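FOR RELEASE 3/26/23

Tjoa Household Robotics Opens Its Doors in Gundby, With Modest Claims

GUNDBY – Tjoa Household Robotics will hold an open day for residents, reporters and anyone else who has been told that a robot will soon be doing their laundry. The company would like to say at the start that it does not believe this. Visitors will see hand-held grippers used to fold and put away ordinary household things, and they will see how far that work is from a machine doing the same job alone.

Tjoa has been at its Jerkgate building for three years. In that time we have received plenty of invitations to trade shows, and at most of them we watched a robot arm pick up the same cup from the same table under very good lights. We have done that demo ourselves. It went well, and it told the audience close to nothing about what would happen in a bedroom with a blanket in a heap and things stacked along the wall.

"People clap when the cup goes up," said Hongjun Yin, managing director of Tjoa. "I have clapped too. Then I go back to the office and read the logs from the cloth tests, and I don't feel like clapping."

What the open day covers

The main part of the day is a live session in which two operators work with hand-held grippers on soft items: cloths, socks, pillowcases, small toys. The operators do the moving. What the tool sees is kept and later used to train a control program. Aiguo Xu, who runs the sessions, will take questions while the work is going on and has asked that visitors not wait politely until the end.

In the afternoon a robot arm running the trained program will try the same kind of task with no help. It will be given cloths it has not been trained on, and visitors are welcome to bring one from home (clean, please). No practice run will be held beforehand. If the arm drops the cloth, it drops the cloth, and the session moves on to the next one. We will not be showing an edited video in its place.

Results so far

Tjoa's current program was trained on 3000 recorded sessions. In our last internal test, held in September, the arm was given 200 attempts at placing a single cloth in an open box. It managed 18 with no human help and no cloth hanging over the side. We are printing that figure here because we were asked for "a success rate" by several people who plan to attend, and we would prefer they have it before they travel.

There are reasons to be careful even with that number. All the attempts were made in our own building, with our own boxes. The staff who chose the cloths were the same staff who built the program. Jinlong Xue, who ran the test, has since asked for an outside party to pick the items next time, and Grilthorpe, a testing firm with no stake in Tjoa, has agreed to do so. Its report will be published whether or not it is flattering.

The open day also includes a short talk by Fengying Xiong on why cloth is hard. A cup keeps its shape when you take hold of it. A cloth does not, and two cloths of the same size can hang in completely different ways depending on where the jaws close.
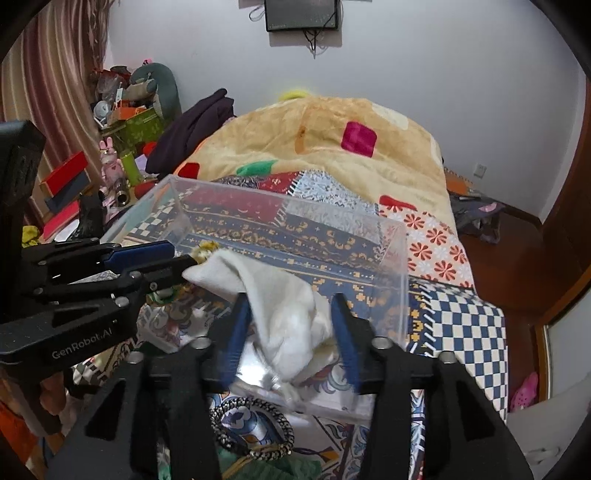 Xiong will also speak about clutter, which she considers the bigger problem of the two. Most published tests she has read use a bare table. Very few homes offer one, and a program that has only known bare tables tends to go wrong in a room where the bedspread is as busy as the thing lying on it. Her view is that collecting more sessions in lived-in rooms will help, but she will not put a date on when it will help enough, and neither will the company.

Questions we expect

Tjoa has no home product for sale and is not taking deposits. There is no waiting list. We have no launch year to share – anyone offering one at this stage should be asked how they got it. Price has not been discussed inside the company in any serious way.

The question of cost to run the project is fair, and Shaohua Xu from our finance office will be at the front desk with the figures for last year.

Attending

Entry is free. The building holds 600 people, so tickets are not needed, though groups from schools should write ahead so that seats can be set out near the work area. Operators will lend out a spare gripper between sessions. It is heavier than it looks after ten minutes, and folding a pillowcase with it is slow.

Press contact: Shaohua Xu, Tjoa Household Robotics, Jerkgate, Gundby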